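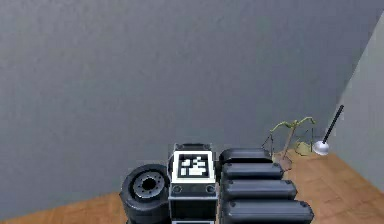
Notes for the Stistville shop night, Fri 1 July

Hi everybody, thanks for coming out on a holiday weekend. Say where the bathrooms are. Say the coffee is pay-what-you-want.

So, I'm building a robot arm with a gripper in my garage, and tonight is mostly about the part where I stopped building for a while and worked in the simulator instead. I was dead set against this! I like cutting metal. I did not want to spend my evenings pushing a pretend arm around a pretend room with a pretend plant in it. (pause, somebody usually laughs)

Quick show of hands: who has a half-finished arm at home? OK, keep them up if it's been more than a year. Yep, me too.

Background, keep it short. The first version was called Trevau. It lived on my workbench and it broke 2 gearboxes, both my fault. I'd change a line of code, hit go, and the elbow would try to leave through the window. Spent $200 on replacement parts and decided I'd better practice somewhere cheaper.

The second one is Masson, and I modeled the joints before I ordered anything. Black motors with a ring of bolt holes on the hub, black housing, and the square marker stuck on the housing so a camera can work out where the arm is. If you've never used those markers, they're great, you print one out and stick it on. Mine has a white border and you want to leave that border alone. I trimmed one with scissors to make it look tidy and lost a whole Saturday wondering why it wouldn't read.

Talk about the room here. I kept it dull on purpose: gray walls, wood floor, a plant, a lamp sort of thing over by the corner. I tried a fancy kitchen first and my old laptop sounded like a leaf blower.

Now the gripper. Go slow, this is what people ask about. I ran 200 grabs overnight and read the log over breakfast. 50 of them missed, nearly all on the same side, and I'd typed in one offset with the wrong sign. That would have been another gearbox, easy.

What the sim got wrong: cables. Mine has none and the real arm is full of them. Also friction, my numbers there are guesses. Ask if anyone from the Barnville group has a good way to measure it, I'd love to steal it.

Pass the real bracket around now. Get it back this time!

If there's time, tell the one about the garage door opener. Then questions, and we need the chairs stacked by nine.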